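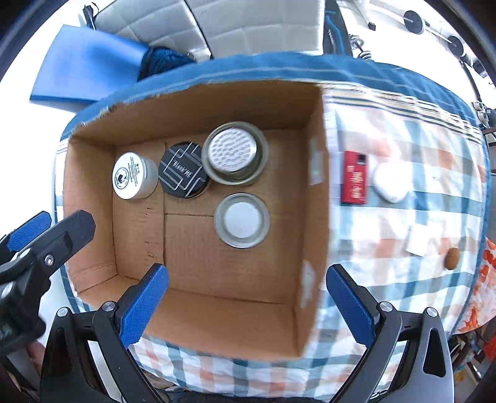
Open carton with labeled jars.

4. Preparing a Property Listing in Nakenel

This section describes how a licensed agent creates a residential sales listing and submits it for review. Rental listings are covered in Section 6.

Before you begin, confirm that the signed listing agreement has been uploaded to the client file. The Submit button stays gray until the agreement is on record.

4.1 Creating the listing

1. Sign in and select Listings, then New Sale.
2. Enter the street address. If the parcel number does not fill in, type it from the tax record.
3. Enter the asking price in whole dollars.
4. Select the branch office. Agents at Bainbridge must also choose a team.
5. Type the headline (no more than 70 characters).
6. Add photographs. Each listing accepts up to 25.
7. Select Save Draft.

Note: Drafts are kept for 30 days after the last edit and are then deleted.

4.2 Submitting for review

1. Open the draft and select Check Listing.
2. Correct any field marked in red. A completeness score of 80 or higher is required.
3. Enter the seller's showing instructions — lockbox codes must go in the Private Notes field only.
4. Select Submit.

Caution: Text in the Public Remarks field is sent to partner websites as soon as the listing is approved. It cannot be recalled from those sites through Nakenel.

4.3 Changing the price

Price changes require a signed amendment. Upload the amendment first, then select Revise Price. Open house dates already scheduled are not affected.

Questions about branch permissions should be directed to Saturnino Herrero, Listing Services.

Section last revised 2023-05-12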